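Section 4. Teaching the break room round

Your floor units are unpacked, charged and talking to the dock (if they aren't, go back to Section 3). Now comes the part we like best! In this section your own people show the system how the break room gets tidied at your site, using the hand-held gripper. There's no programming and no laptop on the counter, just somebody who already knows the job doing it a few times with the tool in hand.

Who should do this

Pick the people who do the round today. At our Felton site that was Lamisi Mahama's evening crew, and they were far better at it than the engineers who built the tool. They knew which cups come back with a spoon still standing in them and that the bin by the fridge always fills first. All of that goes into the recordings, and you can't get it from a floor plan.

Plan on two people per session, one to hold the gripper and one to reset the room between takes. Swap whenever you like. Teaching time is paid work and should go on the rota as such, so please agree on it with the shift lead before you start.

4.1 Before you pick up the gripper

1. Check that the battery light is green. Amber will get you through a short session, but you'll be annoyed when it quits halfway.
2. Wipe the fingers with a dry cloth.
3. Squeeze the trigger slowly, all the way in, and let it out again. Both fingers should move together and meet evenly.
4. Look over the screws on the fingers and arms. Snug them by hand with the driver from the kit if any have backed out.
5. Put the "Teaching in progress" sign on the door. Anyone who would prefer to stay out of the recording can use the other break room or wait for a gap between takes.

CAUTION: Keep your free hand away from the fingers while the trigger is moving. The grip is light, but it can pinch.

4.2 Recording a trash pickup

1. Set out the item you want to teach. Wrappers, paper napkins and empty snack bags are all good first choices.
2. Press the record button once and wait for the short beep.
3. Bring the open fingers down over the item at your normal working speed. No need to go in slow motion!
4. Squeeze until the item is held, then lift it clear of the counter or floor.
5. Carry it to the bin and stop for a moment with the item over the opening.
6. Open the fingers and let it drop. Keep your hand where it is until the fingers are fully open.
7. Press record again. Two beeps mean the take is saved.

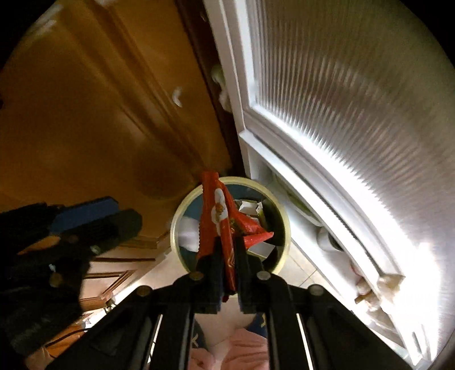
Step 5. Crumpled wrapper held between the fingers, directly above the round bin.

Aim for 20 good takes per item. That goes faster than it sounds, and most pairs get into a nice rhythm (the Rindescombe crew had the radio on and finished 167 takes before their supper break at 8:30 p.m.).

NOTE: Leave the room the way it usually is. Doors open or shut, a full bin or an empty one, different lighting in the afternoon and at night: the more of your ordinary day goes into the takes, the better the units cope with it later.

NOTE: If you drop something, keep recording, pick it up again and finish. Those takes are useful too.

CAUTION: Don't teach with broken glass, blades or anything that has leaked. These stay on the manual list in Section 7.

4.3 Sending the takes

1. Seat the gripper in the dock until it clicks.
2. Choose Review on the dock screen and delete any take you don't want to send.
3. Choose Send. A session of 451 takes, the largest we've had from a single site, uploaded overnight without trouble.
4. When the Mosquera panel shows "Ready to try," book a supervised run with your shift lead.

4.4 What changes on shift

Once the supervised runs have passed, the unit takes over the loose trash. The crew keeps the fridge, the cabinets, the spill calls and the final say on whether the room is fit to use. At Felton the time freed up went into a proper restock before the 6 a.m. shift, which the crew had been asking for since March. Mieke Bakker, shift lead there, also runs a short huddle after each handover so people can flag what the unit missed, and several of those notes became new takes within the week. We love that, and recommend you set up something similar.

Anyone on the crew may pause the unit at any time with the Grurklow button on its lid. No reason has to be logged. To start it again, hold the same button for three seconds and step back.

Go on to Section 5 to set the hours when the unit may enter the room.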